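The Stool at Vasilakis

The winter my aunt moved out of the big house at Candska, she gave me a stool and asked me to find out who had made it. She had owned it for longer than she had owned me, as she liked to say, and in all those years it had lived beside her telephone with a stack of bills on it. It was a low thing with three legs and a seat made from one sheet of bent birch ply, folded over at the front like the flap of an envelope. There was no label. Underneath, in pencil, somebody had written a single word, and the word was Prillero.

I was working then in the back office of a tile importer and had no business knowing anything about furniture. But my aunt had a way of asking for things that left you already halfway out the door with your coat on. So I carried the stool onto the tram, and sat on it when there wasn't a seat, and carried it off again at the far end of the line where the Vasilakis workshop was. The woman at the library had told me that if anyone in the city could read a stool, it was Emanuel Barbu.
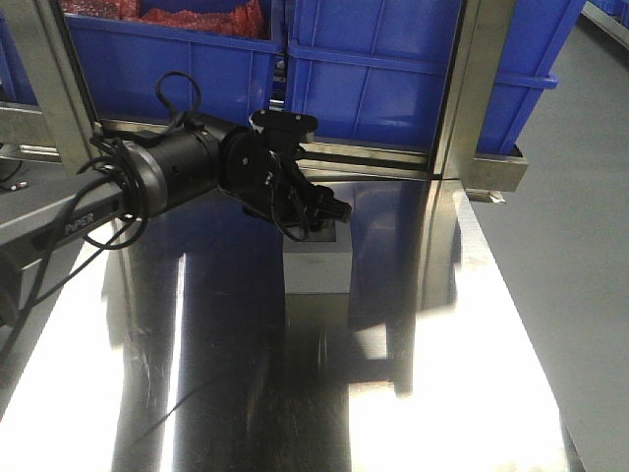 What is a Prillero?

A Prillero is a fold, he told me, and it was the first thing he said, before hello. It is the place where a flat sheet turns over on itself and begins to carry weight, and it was named for the town where the first one was steamed and clamped.

He was a big, soft-spoken man in a cardigan with leather at the elbows, and he had taken the stool out of my arms the way you'd take a baby from someone who was holding it wrong. He turned it upside down on his bench. He ran his thumb along the front edge, along that envelope flap, and then he went back and ran it along again more slowly, and I stood there with my gloves on and my nose running and wondered if I ought to sit.

"Who sat on this?" he said.

"My aunt's phone bills, mostly."

"For shame," he said, but kindly, and he put the kettle on.

I should say that the Vasilakis workshop was not at all what I had expected. I'd pictured shavings up to the ankle and an old dog. There was a dog, as it happened, a young one with no manners, but the floor was swept and the clamps hung in order of size along the wall, and there was a drawing cabinet as long as a rowboat with brass handles worn pale in the middle. Emanuel opened the bottom drawer of it and lifted out a folder tied with kitchen string. Inside were 60 drawings of the same stool.

They weren't the same, of course. He laid them out for me on the bench and the windowsill and finally on the floor, shooing the dog, and I began to see that the flap grew and shrank from one to the next. In the early ones it was hardly more than a lip. Further on it came right down to the ground and made a sort of fourth leg, and then it crept up again, and near the end it was just about where my aunt's was, a hand's width below the seat - no more than that.

"She tried everything," Emanuel said. "Horilov, her name was. She taught me to sharpen a plane, and she never once told me I'd done it well. She'd make one, sit on it for a week, and saw it in half to see what the layers were doing."
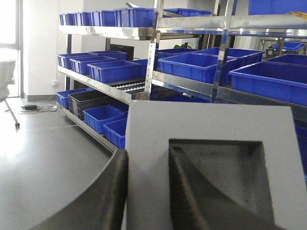
Furniture and Object Study Circle - Stories from Members

He poured the tea into two glasses and gave me the one with the handle. The trouble with the Prillero fold, he explained, was that wood doesn't care to be turned over on itself. It would go round a gentle bend if you steamed it and spoke to it nicely, but ask for anything tighter and the outside layers would open up like an old shoe. Horilov had wanted it tight. She had a notion that the fold should do the work of a rail and a brace and an apron all together, so that you could lift the finished stool with 2 fingers and still stand a grown man on it.

"And could you?"

He looked at me over his glass for a good while. Then he set it down, took off his shoes, which I thought was a lovely thing to do, and stepped up onto my aunt's stool in his grey socks. It gave a small creak, the way a person does getting out of a low car, and then it was perfectly quiet. He stood there with his head up among the hanging patterns and his hands held out a little from his sides.

"You could," he said.

I laughed so much that the dog barked. I think it was the first time I'd laughed since my aunt had started putting her life into boxes, and I had to take my gloves off at last to find a handkerchief.
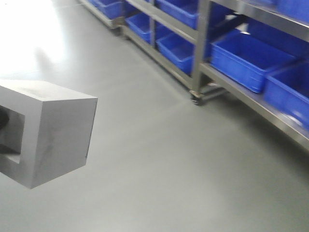 When he had climbed down and laced himself up again, he showed me the pencil mark under the seat. He didn't think it was a title at all. Horilov had never signed anything, he said, and she thought labels were for jam. She wrote the word only on the ones where the fold had come out right, as a note to herself, so she wouldn't take the saw to it by mistake. The rest had gone into the stove. He had seen plenty of them go in. He had carried a fair few of them over to the stove himself when he was a boy of fifteen and new to the place, and he had thought even then that they looked like perfectly good stools.

"So this one was a keeper," I said.

"This one she missed," said Emanuel. "It went out the door with a delivery of chairs and she was cross about it until the day she retired. She always said it was the best of the lot. I thought she was only saying so because it was gone."

He wouldn't put a price on it, though I asked, knowing my aunt would. He said a dealer had once offered him 150 for a drawing and he'd sent the fellow off with a biscuit. What he asked me for was the loan of it. He wanted to measure the fold properly, with calipers and good light, and see if his own hands could still be taught something. I told him I'd have to check, and then I rang my aunt from the telephone on his wall, with the dog sitting on my foot.

She listened to the whole long story without interrupting, a thing she had never done before in my hearing.

"Well, what did I put the bills on, then?" she said, when I'd finished. "In all those years?"

I told her.

"Hm," she said. "Tell him he can keep it until I've somewhere to put it. And ask him if he makes a taller one. My knees aren't what they were."
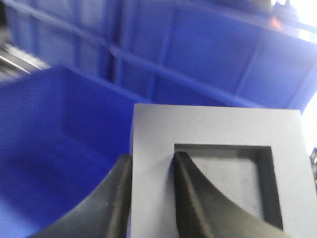

Candska, 4/23/25

I am writing this last part at her new kitchen table, which is too big for the room and which she will not hear a word against. The stool came home in March. Emanuel brought it himself on the tram, wrapped in a grey blanket, and under his other arm was a second one, taller by the length of my hand, with the same fold at the front. The new birch was so pale beside the old that they looked like a grandmother and a bride.

He had spoiled a good many sheets getting there. He told us so quite cheerfully over lunch, and my aunt, who has never made a piece of furniture in her life, gave him a great deal of advice about steam. They got on terribly well. He stayed until the lamps were lit and missed the tram he'd meant to catch, and the one after it, and she sent him off with half a poppyseed cake in a tin she'd like returned.

After he had gone she had me turn the tall one over so she could see the underside. She put on her reading glasses and bent right down. There wasn't any writing on it.

"He's forgotten," she said.

I said I thought perhaps he wasn't sure of it yet, and that he might like to see how it held up first. My aunt considered this. Then she took the pencil from behind the telephone, where she keeps it for the crossword, and asked me how many l's there were.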